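Betreff: Re: [schreibtisch-umbau] Oberfläche der geschwungenen Platten – Öl oder Lack?
Datum: 22. Jan. 2022

Hallo zusammen,

> ich habe im November zwei von den geschwungenen Platten geölt und bin
> mit dem Ergebnis nicht glücklich. Die Vorderkante fühlt sich immer noch
> rau an, und ein Wasserglas hinterlässt nach kurzer Zeit einen Ring.
> Soll ich abschleifen und lackieren? Oder einfach noch einmal ölen?
> Und hat jemand Erfahrung mit den Schubladenführungen von Skarnex?
> Meine klemmen, seit es in der Werkstatt kälter ist.

ich würde erst einmal nicht lackieren. Wenn schon Öl im Holz ist, musst du für Lack sehr weit herunterschleifen, sonst hält er an einzelnen Stellen nicht und du siehst das erst nach Wochen. Bei einer furnierten Platte reicht die Deckschicht dafür oft gar nicht. Du schreibst nicht, ob deine massiv oder furniert sind. Schau bitte an der Unterseite nach, dort sieht man es an der Kante meistens am schnellsten.

Zur rauen Vorderkante: In der Rundung läuft die Faser quer zur Schleifrichtung, und nach dem ersten Ölen stellt sie sich auf. Ich wässere die Kante vorher mit einem feuchten Lappen, lasse sie über Nacht liegen und schleife dann von Hand mit 240er nach. Kein Schwingschleifer, der macht in der Innenkurve Dellen. Danach dünn ölen, nach 10 Minuten den Überstand abnehmen, am nächsten Tag wiederholen. Den Ring vom Wasserglas bekommst du mit demselben Papier und etwas Öl weg, wenn er nicht älter ist als ein paar Wochen.
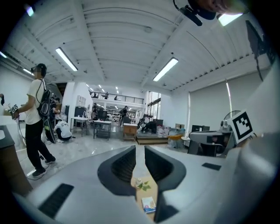
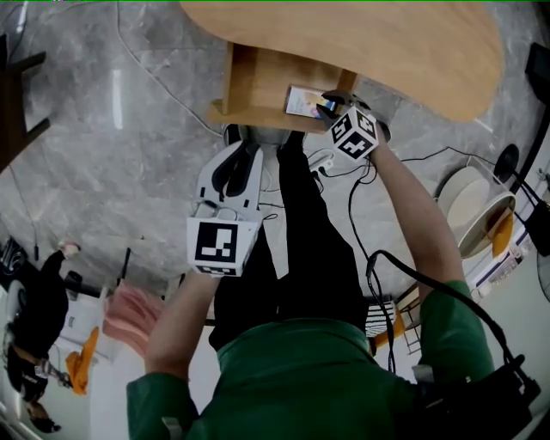
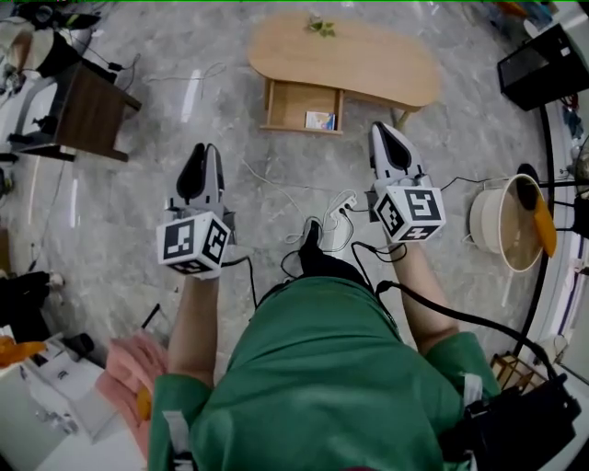
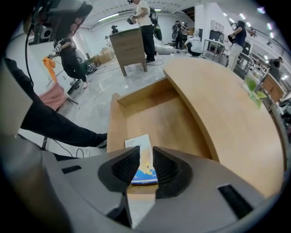 Beim Öl bin ich inzwischen bei Brollenard geblieben. Vorher hatte ich das Hartöl von Hayat, das ist schneller trocken, wird aber auf hellem Holz nach einem Jahr deutlich gelb. Wer eine dunklere Platte hat, wird das kaum merken. Bei Brollenard muss man länger warten – ich stelle in der ersten Woche nichts auf die Fläche, auch keine Lampe. Wie es sich mit Kaffee verhält, kann ich noch nicht sagen.

Nun zu den Führungen. Die von Skarnex kenne ich aus zwei Umbauten. Sie sind nicht schlecht, haben aber seitlich sehr wenig Luft. Wenn der Korpus sich ein wenig verzieht, klemmt es sofort. Bevor du neue kaufst:

- Schublade herausnehmen und das lichte Maß vorne und hinten messen. Bei mir fehlten hinten 2 mm.
- Die hinteren Schrauben lösen, Führung unterlegen oder eben nachsetzen, vorne zuerst festziehen.
- Altes Fett mit einem trockenen Tuch abwischen. Das mitgelieferte wird bei Kälte zäh, ich habe es durch Silikonfett ersetzt.

Wenn es danach immer noch klemmt, liegt es vermutlich am Schubladenboden. Der hängt gern etwas durch und schleift dann auf der Traverse. Ein schmaler Streifen Leim an der Nut hat bei mir gereicht.

Noch eine Frage von meiner Seite: Hat jemand eine Schablone für den Radius an der linken Ecke? Ich habe mir eine aus Hartfaser gemacht, aber sie liegt in der Mitte nicht sauber an. Die Platte ist dort 42 mm stark und ich möchte ungern frei Hand fräsen. Ich bräuchte sie nur für ein Wochenende und schicke sie auf meine Kosten zurück. Eine Zeichnung im Maßstab 1:1 würde auch gehen, wenn sie sich auf einzelnen A4-Blättern ausdrucken lässt.

Zur Sammelbestellung beim Öl: Bisher sind 9 Dosen zusammengekommen, ab 10 entfällt der Versand. Wer noch eine möchte, schreibt mir bitte direkt und nicht über die Liste.

Viele Grüße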